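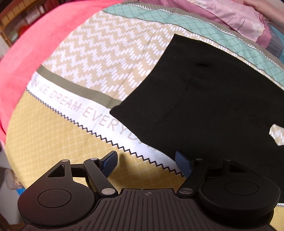 **Kawaguchi** - bench lead, Grukwood relief workshop

22 June 2023

Pumps again. The Indetti units that went out to the lower end of Grukwood after the flood are coming back in all kinds of shape, and I spent the whole morning on the first batch. Serial ending 217 was the worst of them. Silt packed solid behind the impeller, the inlet screen missing, and somebody had wrapped the hose coupling in what looked like half a roll of duct tape. Got it apart with a strap wrench and a lot of muttering. Impeller is fine, seal is shot. I've put it on the parts shelf with a tag so please don't lend it out just because it looks clean now!

Hour meter on 224 says 2473, and I'd believe it (that's the old one with the dented cage, it goes out every single time). It started on the second pull. I ran it in the test barrel for a good while and it held prime, but it's weeping a little at the lower gasket. New gasket is on the list. I think it has one more flood in it, maybe two if people stop running it dry.

Which brings me to the running dry thing. We still hand these out with the one-page sheet, and I'm now pretty sure the sheet gets left in the truck. Last November we talked about painting the low-water warning right on the housing and then we all forgot. I cut a stencil this afternoon out of an old folder - letters are kind of wobbly, but you can read it from across the shop, so I'm calling it good. Did two pumps in orange. If it rubs off on your gloves, give it until tomorrow.

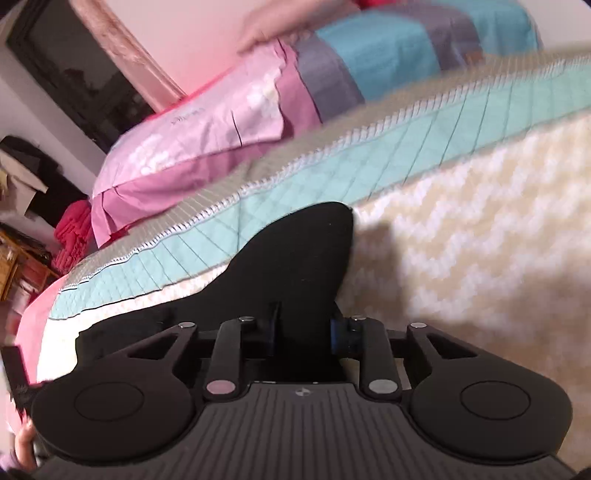
**Can a household keep a pump overnight?**
For now they go out for the day and come back by evening, unless the intake desk has written "overnight" on the card.

I put that at the desk too, as it got asked a lot this week.

Other stuff. The Venus dehumidifiers are much happier than the pumps. Most of them just need the filter rinsed and the bucket float unstuck. One trips the breaker as soon as the compressor kicks in, and I haven't found out why - tried it on both circuits, same result. Leave it unplugged, I want to put a meter on it before anyone opens the case.

Bleach strips: we had nearly 600 in the cabinet when I looked, which sounds like plenty, but the well-testing people take them by the fistful. Somebody reorder before the next round, and get the ones in the screw-top tube. The foil ones went bad on us in the humidity.

Still to do: gaskets, inlet screens (the coarse mesh), more orange paint, hose washers in the bigger size. The drain in the wash bay is slow again too. I poked at it with a coat hanger and got a good handful of Grukwood mud, but it needs the proper snake.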